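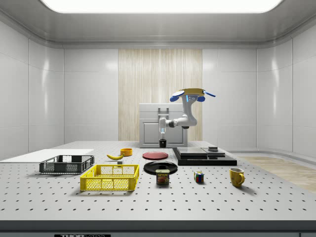

The practice table in our simulator, with the arm over the little black cup.

Search this site Go

About us

Hi, I'm Noura Najjar, and I run open days at Zunow! We teach robot arms to handle kitchen stuff – bananas, mugs, a can of SPAM (yes, we've heard the jokes) – and we do a lot of it on screen first.

Corrado Gatti and I started out in Eswood with 2 desks and one very loud heater. These days we're in the old Marchal building, and every October we open the doors to 60 visitors. You get to pick an object, tell us where it should go, and watch the simulated arm have a try. Kids usually go straight for the Rubik's cube. Corrado always asks for the banana.

School groups are welcome the rest of the year too, just write to me first and tell me how many are coming.

Contact | © Zunow | Back to top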